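Garba Residents Association
Minutes of the general meeting, December 2019

Present: Omolara Okafor (chair), Rakiya Aliyu (accounts), Morenike Isah, Lourenço Barros, and the residents who signed the list at the door.
Apologies: Yakubu Adeyemi, who sent his report on the garden by e-mail.
Minutes taken by: Lourenço Barros

1. Opening and last minutes

Omolara opened the meeting and thanked everybody for coming in spite of the rain. The minutes of the last meeting were read. Morenike asked for one correction: in the point on the side gate it was written that she agreed to pay for the new lock. She agreed only to ask for the price. The minutes were accepted with this correction.

2. Accounts

Rakiya presented the accounts. The balance in the bank is $2,490. From this amount we still have to pay the invoice from Enier for the cleaning of the gutters, which is $220. The invoice came with the wrong address and Rakiya has asked for a new one before she makes the payment.

Eight households have not yet paid their contribution for this year. Omolara asked that the names are not read in the meeting. Rakiya will write to each household in private and will offer to them the possibility to pay in two parts.

A resident from the second stairway asked if the contribution will go up next year. Rakiya answered that she doesn't see the need at this moment, but that it depends on the roof (see point 4).

3. Common room

The common room was discussed for a long time. The hours of use are not clear to everybody, and two times in the autumn there were two groups with the same evening. Morenike proposed to have one paper calendar on the inside of the door, and that a booking is valid only when it is written there. Agreed.

It was also discussed if the room needs a new large table. Some residents would like a folding one, which can be put against the wall for the exercise class. Others prefer a solid wooden top, because it is more pleasant for meals and for the children's drawing. Lourenço likes the type with light wood strips of different shades and black legs. Omolara reminded that we need first to measure the door. No decision was made. Morenike will bring prices for both types.

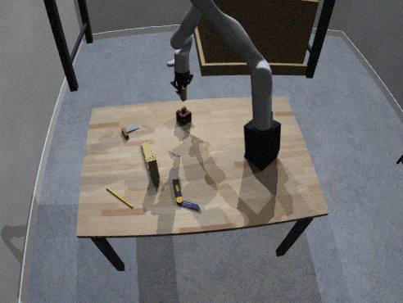
4. Roof and rain water

Water is coming in again above the top landing of the first stairway. The firm Grisametti looked at it and thinks that the problem is the metal strip near the chimney, and not the tiles. They can make the repair in February if the weather is dry. Omolara has asked for the offer in writing and also for a second offer from another firm. Until then the bucket stays on the landing, and the neighbors there are asked to empty it when they pass.

5. Garden (report of Yakubu Adeyemi, read by Omolara)

The hedge on the Sostora side was cut. Yakubu planted 39 tulip bulbs along the path and asks the parents to tell the children that they should not dig there. The hose has a hole and must be changed before spring. The compost box is full and no more kitchen waste should be put in it for now.

6. Other matters

Bicycles: there are still bicycles without a name in the entrance. Rakiya will put a note on each one. The ones that nobody asks for until the end of February will be given away.

Noise: a resident complained about drilling late in the evening. It was repeated that the house rules allow drilling until eight in the evening.

Next meeting: in February, in the common room. Omolara will send the exact date.

Omolara closed the meeting and thanked Morenike for the coffee.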